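Garra solta a caixa no meio do trajeto entre bandejas – alguém já passou por isso?

Fórum Rinomus > Garras e manipulação > Falhas e segurança

Hussam Karaki

Boas, pessoal. Preciso de ajuda meio rápido, o turno recomeça às 14h e queria ter pelo menos uma pista até lá.

Célula de separação com braço de seis eixos, garra elétrica paralela de dois dedos. Tarefa simples: tira produto de uma bandeja de papelão, passa pra outra, volta. Caixinhas de cartolina, garrafa plástica, embalagem de leite, esse tipo de coisa. Rodou bem desde setembro. Agora deu de abrir sozinha no meio do movimento.

Não é sempre. Do registro: 2.322 ciclos desde a última manutenção, 98 quedas. Quase todas nas caixas rígidas, as que a garra pega pelos lados mais curtos. Garrafa caiu pouquíssimo. E o pior: em 3 dessas quedas o controlador continuou achando que tinha peça na mão, foi até a outra bandeja, "soltou" nada e marcou ciclo OK. Isso me preocupa mais que a queda em si, pq na contagem fica tudo certo e o produto tá no chão.

O que já fiz:
– limpei as pontas dos dedos com álcool, melhorou um pouquinho e voltou
– baixei a velocidade pra metade, cai menos mas cai
– troquei o cabo da garra por um reserva, igual
– recalibrei abertura e fechamento, igual
– reiniciei tudo (claro)

Força está no valor que veio no programa, não mexi. Tenho receio de subir e amassar a cartolina, o cliente reclama de canto amassado.

Umas fotos do serviço, bandejas e produtos com que a gente trabalha:

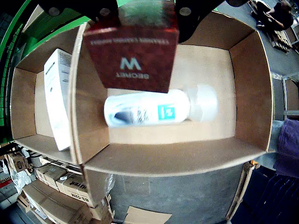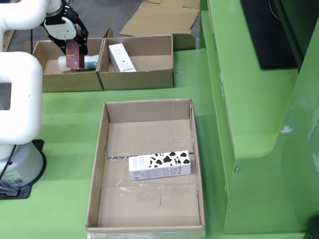
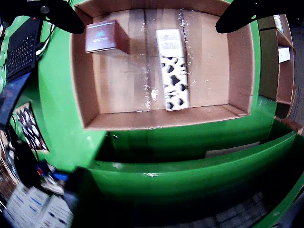
Outra coisa, não sei se tem relação: numa das quedas a caixa bateu na borda da bandeja e foi parar do lado de fora, perto do pé da Muireann. Não machucou ninguém, mas ela estava mais perto do que devia. A nossa zona de aviso só reduz a velocidade, não para. Devia parar?

Qualquer ideia serve. Se precisar do log eu colo aqui, é comprido.

Obrigado desde já

Ailbhe Tierney

Oi Hussam. Vou por partes pq são uns dois problemas misturados aí, talvez mais.

A queda. Você diz que recalibrou abertura e fechamento, mas recalibrou com que dedos? Se as borrachas gastaram, o curso mede certo e o aperto não segura do mesmo jeito. Tira as almofadas e olha contra a luz, de lado. Se tiver uma faixa lisa e brilhante no meio, já foi. Álcool tira o pó de papelão e por isso melhora um pouco e depois volta, bate direitinho com o que você contou. Pó de papelão ondulado é um inferno, entra em tudo.

Aqui na Cletmont a gente troca o par inteiro, nunca um só. Um dedo novo e um velho dá pega torta, a caixa gira na aceleração e escapa. Ah, e olha o aperto dos parafusos dos dedos enquanto estiver com a mão lá. Com a energia cortada e bloqueada, por favor, já vi gente fazer isso em pausa.

Depois olha o registro e separa as quedas por trecho do movimento. Subida, translado, descida. Se a maioria for logo depois que o braço arranca pro lado, é aceleração, não velocidade. São parâmetros diferentes! Baixar a velocidade e deixar a aceleração como estava resolve pouca coisa, muita gente erra nisso. Testa 60% de aceleração com a velocidade de antes.

Lado curto: troca o ponto de pega se o programa deixar. Pegar uma caixa comprida pela ponta faz alavanca, o peso fica todo pra um lado. Pega mais perto do centro e confere na descida se sobra espaço pro dedo entre a caixa e a parede da bandeja.

O falso OK. Esse pra mim é o grave. O controlador está decidindo "tem peça" em que momento? Aposto que lê uma vez só, quando fecha, e nunca mais. Aí a caixa cai no caminho e ele nem fica sabendo. Precisa checar a posição dos dedos durante todo o transporte: se fecharem mais do que a largura da caixa, perdeu. Parada, alarme, ciclo marcado como falha. E uma segunda checagem imediatamente antes de soltar. Enquanto isso não estiver feito eu conferia na mão o que chega na bandeja, não confia na contagem.

Cuidado com produto fino, se a largura for quase igual ao fechamento total a checagem não distingue. Aí só com sensor.

E sim, devia parar. Reduzir serve pra quem passa longe. Se alguém consegue ficar onde cai peça, a distância está errada ou a zona está errada. Chama quem fez a análise de risco da célula e mostra a ocorrência por escrito, mesmo sem ferido. Não muda a zona por conta própria.

Manda o trecho do log com uma das três falsas, só ela, não precisa do resto.

Eoin Ní Bhriain

sobe a força. tive a mesma coisa com uma garra Likuvier, subi e parou de cair, fim. amassou um pouco mas nada demais

se não der é a garra mesmo, pede troca na garantia

Hằng Ngô

Cuidado com o conselho de cima, subir força sem olhar a borracha só esconde. A gente fez isso e em duas semanas estava caindo de novo, com caixa amassada ainda por cima.

Acrescento uma coisa que não vi ninguém falar: corrente de espera. Em algumas garras elétricas, depois que fecha, a força baixa pra um valor de retenção pra não esquentar o motor. Se alguém atualizou o firmware, esse valor pode ter voltado pro padrão. Procura por "retenção" ou "hold" nos parametros. No nosso caso estava em 2, devia ser bem mais, ninguém tinha tocado naquilo na mão. Anota o valor atual antes de mexer!!

Como testar: braço parado, posição baixa, fecha numa caixa vazia do mesmo tamanho e deixa um minuto. Depois puxa a caixa com um dinamômetro de mola, com o braço em parada segura e seguindo o procedimento de vocês. Compara com a força logo depois de fechar. Se cair muito, é isso.

A garrafa cair menos não me estranha, plástico agarra melhor na borracha do que cartolina lisa.

Sobre a zona concordo com a Ailbhe.

Hussam Karaki

Voltando aqui rapidinho. Tirei as almofadas, faixa lisa nas duas, bem no meio. Pedi um par na Carroll, chega amanhã cedo. Retenção também estava baixa, Hằng, mas não sei qual era o valor original, mandei mensagem pro integrador e estou esperando.

Falso OK: é exatamente o que a Ailbhe falou, lê só no fechamento. Achei a linha. Vão mexer no programa, até lá a célula fica parada e o pessoal separa na mão. A ocorrência com a Muireann já foi por escrito pra segurança.

Colo o log daqui a pouco, tô sem acesso ao computador da célula agora. Não fechem o tópico ainda, quero voltar com o resultado do teste de tração depois que trocar as borachas.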